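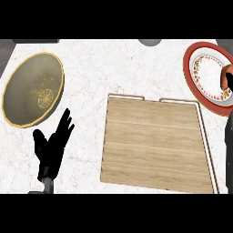 Round tray with the gold rim, on the marble counter

Fish curry splitting every single time, help
Started by loreo_lunches

loreo_lunches
OK so I've made the coconut fish curry from Kausar Dogar's Khunthong booklet four times now and every time the sauce goes grainy in the last few minutes. Tastes great! Looks like curdled milk. I fry the paste, add the whole can of coconut milk, simmer 30 minutes, fish in at the end, then lime. Guests coming at 7 and I'd love it to look nice for once.

pepperpot21
Thirty minutes is way too long for canned coconut milk, at least at a proper simmer. I do half the can with the paste, let that cook down, and stir the rest in when the fish goes in. Never let it boil after that.

Nirkunico
Disagree with pepper, sorry. Split is how it's supposed to look! My aunt's has a layer of red oil on top and she'd be insulted if it didn't. I cook mine 40 minutes before the fish goes anywhere near it.

pepperpot21
Oil on top and grainy are two different things though. She said grainy.

Nirkunico
Fair. Still wouldn't cut the time, the paste needs it.

stisora_sam
It's the lime. Take the pan off the heat, wait a couple of minutes, then squeeze. Had the same trouble all January until I quit adding it while the thing was bubbling. Also check the can, the light kind splits if you look at it funny.

loreo_lunches
...it's the light kind. And I've been adding lime with the burner on high (I like it hot, ok?)

stisora_sam
There you go haha. Full fat, low heat.

kettle_and_crumb
You could whisk a spoon of cornstarch into the coconut milk too. Roughly a teaspoon per can.

Nirkunico
Please don't put cornstarch in a fish curry.

kettle_and_crumb
I have put cornstarch in a fish curry for 21 years and I'm still invited to things.

loreo_lunches
Update, did full fat, half the can first, lime at the very end off the heat. Smooth! Fish was a bit over because I was on the phone, but the sauce was perfect. No cornstarch, sorry kettle. Now what do I do with three cans of the light stuff?

pepperpot21
Rice. Use it for half the water.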